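Plamden has one church, one bakery and one bench, and the bench faces the back of the bakery. I mention this because the regional leaflet describes the village as "offering attractions for the whole family," and I had brought the whole family, meaning me and my cousin Denise Oakley, who doesn't like walking uphill.

Plamden is uphill.

We left the car down by the river, next to a sign saying parking was free for guests of the Strebel. The Strebel is the inn. It closes for the entire month of February and, as we discovered, for any afternoon when the owner feels like it. So technically we weren't guests of the Strebel, but neither was anyone else, and we took the space.

The climb is 500 steps if you believe the leaflet. Denise stopped believing the leaflet fairly early on. There is a handrail for the first stretch, then a rope, then your own good character. At the top you come out beside the chapel of the old Waser family, who made their money in salt and spent a good deal of it on having themselves painted kneeling. There's a whole wall of them inside, fathers on the left, mothers on the right, children arranged by height like organ pipes. One of the smaller boys is looking straight out at the visitor with his tongue showing. Denise thinks it's damage to the plaster. I think somebody was bored in 1700-something and the painter liked him.

To get in you have to ask for the key at the bakery. It comes on a chunk of wood the size of a shoe, and you leave 3 francs in a saucer. The woman didn't look up from her phone. I could have walked off with the chapel.
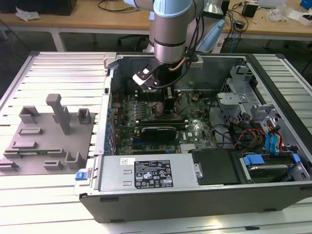
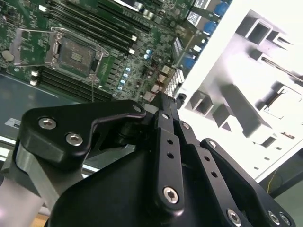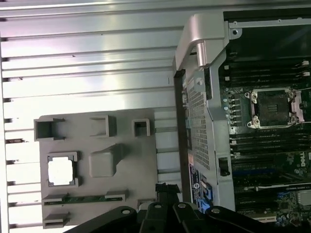
An opened computer tower with a gripper over it, the gripper close up, and a processor in its gray tray.

Back down in the valley we had lunch in Maltero, which is the bigger place, with a traffic light. The leaflet recommends the market hall for "local specialties." I had a dumpling in broth. Denise had a different dumpling in the same broth and claimed hers was better, and I tried it, and it was, and we didn't talk for a bit.

The afternoon went to the mill museum. You ring a bell and Remo Gruber comes out of the house next door with his napkin still tucked in. The tour is supposed to last 60 minutes. He did the water wheel in five and then gave the rest of it to a flood that happened when his grandfather was a boy, including who was to blame (a man upstream, and his sons, one of whom is apparently still not welcome in the shop). I have been to much grander museums and remember less.

Go, if you're in the area. Take the number 48 bus if your knees are like Denise's, because it stops right by the chapel, a thing I learned from the timetable posted at the top of the steps. I haven't heard the end of that.

Wear real shoes. Bring coins for the saucer. And if the Strebel happens to be open, write and tell me what it looks like inside.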